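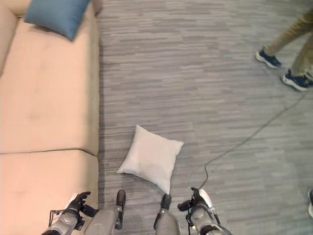 Beige sofa, grey striped carpet.

2022-12-18

I promised I would write up the route book once I'd got to the end of it, and I have finally got to the end of it, so put the kettle on because this may take a while.

For anyone who has wandered in from somewhere else, a route book is the little printed diary a circus used to put out when the season finished. It lists every town they played, in order, with the mileage between one pitch and the next, and a line or two on the weather and the business done. Some of the big shows made very handsome ones with photographs and gilt on the cover. Mine is from Onley's, a small family circus you will find next to nothing about, and it is the size of a pocket hymn book and has had tea spilt on it at least twice (once by me, I'm ashamed to say). There is no year on it anywhere. The printer's name is on the back, Stirkell, and the paper feels like the inter-war years to me, and there is a mention of a lorry breaking down, but there are also a great many horses, so I go back and forth.

I had only read it in bits before. This time I went through it properly with a road atlas and a pencil, the way you're supposed to, and I can now tell you that Onley's travelled 2,296 miles that season and gave 208 performances, because whoever wrote it put both totals on the last page and underlined them. I tried adding up the mileage myself and came out different three times running, so I've decided to trust the book.

They set off from winter quarters in March, from a farm outside a place called Grollonance. The entry for the first day is simply "Left Grollonance 4 a.m. Sleet." I do love that. A whole winter of painting wagons and mending harness and teaching young horses to put up with a band playing, and it gets five words and a time. The second day says "Mud. Both houses thin," and by the end of the first week he has cheered up enough to record a fine evening and a good tea given to the company by a chapel.

I say "he" but there's no telling. The writer never gives a name and hardly ever says "I". I had it fixed in my head for months that it was the ringmaster, all whiskers and red coat, and I'm now fairly sure it was the advance agent, or somebody who had done that job for a long time before settling down to the office wagon. There is far too much about walls in it for a ringmaster.

Let me explain the walls. The advance agent was the person who went ahead of the show, a week or two in front, to rent the field and order the hay and straw, square things with the police, and above all get the bills up. A small circus lived or died on its bills. If you were in a village for one day only and people didn't know you were coming, that was your takings gone and the horses still wanted feeding. So he went round on a bicycle or in a cart with his bucket of paste and his long brush, asking for the side of every barn, smithy and coal shed on the main road in, and paying for them in free tickets. The book is full of this. "Good wall at the forge, wants two seats." "Saddler now refuses, was promised front row last year and sat behind a pole." There is a running grievance about a miller which goes over several pages and which I won't spoil, except to say that the miller came and saw the show and laughed, according to the book, "as loud as anyone".

He had 300 large bills delivered from Stirkell at the start, and he keeps a stern eye on them all the way through. When it rained hard they came off the walls overnight and had to be done again. When another show was in the district they were pasted over, and I'm sorry to say he did a fair bit of pasting over himself. He says a wet bill tears if you look at it, and that flour paste wants boiling until it goes clear. I know a bit about this as my grandmother used to hang wallpaper with flour paste, and she would have agreed with him on the boiling and been appalled by the rest.

Now, the programme. I had hoped for much more about what went on in the ring, and it's a bit of a let-down in that way. You have to pick it out from things going wrong. There was a lady rider, because her grey horse went lame in May and she used a borrowed bay that was frightened of the tuba. There were two clowns, one of whom played the musical glasses. There was a dog act that got loose in a churchyard. And there were the Morikawas, who were foot jugglers and acrobats and were plainly the best thing in the show by miles, since it's their name he puts on the bills in the towns where he's worried about trade.

I'd not thought much about foot juggling before this, and I've since gone and read everything I could find. You lie on your back on a sort of sloping padded stand with your legs in the air, and you spin and toss things with your feet: barrels, tubs, screens, a small ladder with a child on the top of it. Japanese troupes had been touring Europe with this kind of thing since the 1860s, and people went wild for them. The Morikawas closed the first half. He notes that they practised every morning whatever the state of the ground, and that in one place half the village school was found lying in the playground the next day with their boots in the air trying to do it with a bucket. I read that bit out loud to an empty kitchen!

There's a bad patch in the middle. A week of gales, a pitch that flooded, and a town where twenty bills were put up and only twenty people came, and he writes the figure as 20 both times, one under the other, with no comment at all. I felt for him there. You can tell the money was short because he starts writing down the price of oats. Then they get over to the coast for the holiday weeks and it picks up, and he's back to complaining about seagulls and boarding-house landladies who won't have a bill in the window.

The bit I keep going back to is a page in September. They'd had a good night, and taken down in the dark, and were on the road by midnight with lamps on the tailboards. He says the line of wagons was so long going up the hill that the front had its lamps among the trees while the back was still down by the bridge, and the boy on the last wagon was singing to keep himself awake, and somebody further up joined in. That's the whole entry. The next one is about a broken axle.

Some things I couldn't work out, in case anybody reading knows more than I do. He uses the word "tober" for the field, which I did know, and "a flat day", which I took to mean poor business, but in two places it can only mean level ground. He also writes "no W." against a dozen or so towns. I thought water at first, but one of them is beside a river. Willing walls? Wagon, weather, women, wages? I've asked on the showfolk forum and had four different answers, all very confident.

I still have the loose sheet that was folded in the back, which is a list of harness in the same handwriting, or near enough. I'd like to copy that out before the folds give way altogether. After that I'm going to have a go at the atlas again with a piece of string, as I'm told that's how you do winding roads, and see if I can get any closer to his mileage.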